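Who Should Teach the Packing Cell

When a machine arrives at a workplace, the public conversation usually turns at once to the number of jobs it will remove. That question deserves an answer, and workers are entitled to hear it from their employer before they read it in a newspaper. There is a second question that receives far less attention. It concerns the people who remain, and what their working day becomes once part of it has been handed to a pair of mechanical arms.

Grevavley is a grocery fulfillment center that employs 33 people on its produce floor. Orders come in through the evening, and the heaviest packing begins at four in the morning. In March the company began a trial of automated handling for loose produce, with two-armed cells supplied by Tsuji. The staff association was consulted on the terms of the trial, and this essay reflects the position it has since taken. We support the continuation of the work. We also believe that it has been organized around the wrong set of people.

Loose produce is difficult to automate. A sealed carton has the same shape every time it is lifted. A bag of peppers does not. It slumps, it folds over on itself, and its handles end up underneath. Anyone who has packed for a season knows where to take hold of such a bag and how far it may be tilted before the contents run out. This knowledge is rarely written down. It has never appeared in a job description at Grevavley, and it has never been paid for as a skill.

The cells have made it visible. Before an arm can handle a bag, someone must show it many times over how the handling is done, and someone must judge which attempts were acceptable. During the first weeks of the trial these duties fell to technicians from outside the floor. They were courteous and capable, and they did not know produce. Zodwa Buthelezi, a packer with 15 years of service, was asked to stand by in case of questions. By her own account she answered questions for most of each shift, at her ordinary rate and under her ordinary title, while her station was covered by colleagues.

We regard this as a mistake of principle as well as of scheduling. If a company needs the judgment of its packers in order to train a machine, then training the machine is packers' work. It should be posted internally, graded properly, and offered first to those who hold the skill. Management has replied that the duties are temporary. Our members have heard the same said of duties that lasted for years. Fulgencio Quezada, who sits on the floor's safety panel, has proposed that any temporary duty lasting longer than nine weeks be treated as a permanent one for the purposes of pay. The association has adopted his proposal and asks that the company do the same.

There is also the matter of pace. A person packing by hand sets a rhythm and is able to vary it. A person attending a cell must wait when the arms are slow and hurry when they stop. Rin Morikawa, who moved to cell duty in the second month, described her shift as longer than her old one, though the hours were identical. Of the 29 written comments submitted to the association, the greater part dealt with waiting, interruption, and being unable to plan a break. Very few mentioned fear of dismissal. Employers who prepare only for the second concern will be surprised by the first.
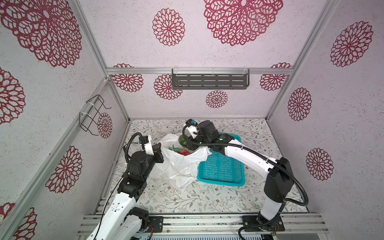 It would be unfair to present these complaints without the benefits. Packing by hand means reaching, twisting, and gripping for hours together, and several of our longest-serving members have sore wrists and shoulders to show for it. For them, a shift spent demonstrating and checking is a real relief. The association would oppose any agreement that took this option away. We ask only that it be shared by rotation and that it not be granted as a favor.

Others in the trade have taken a different course. At Fudthorpe, according to its floor representative, Sibel Yazıcı, packers were brought into the planning before the equipment was ordered, and two of them now hold a graded post as handling instructors. The output of their cells is still modest. The dispute that occupied much of our spring did not arise there.

We therefore request three commitments from Grevavley before further cells are installed: a graded post for those who teach and assess the machines, a fixed rotation between cell duty and hand packing, and a scheduled break that does not depend on whether the arms are moving. The cost of each is small beside the price of the equipment. The association's representatives are ready to meet on these points at any time before the summer rosters are drawn up.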